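Two-arm project: left gripper knocks the bottles when reaching for the shelf

Posted by Gifty Aidoo in School and college projects

Our college club is doing a table-tidying task with two arms. The purple piece in the open part of the table has to go up on the riser with the candlesticks and pink bottles. The left arm picks it up fine but clips a bottle on the way in. We have 48 recorded runs so far and the demo is on Saturday. Should we move the riser or record again?

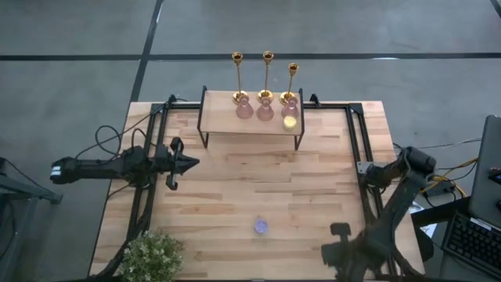
2 replies

Issa Hamdan
Record again, but change the path. Lift straight up first, go higher than the bottle necks, then move across and lower. If your runs all cut the corner, the arm will cut it too. Leave the riser where it is or your old runs won't match. We threw out most of ours at Mundmont and did 402 new ones over a fortnight. You won't need that many for one object.

Adom Tetteh
What gripper speed are you using? We had ours too fast and slowing it down helped. Also check the cables on the left arm don't pull when it reaches. Plastic bottles are cheaper if you keep breaking them.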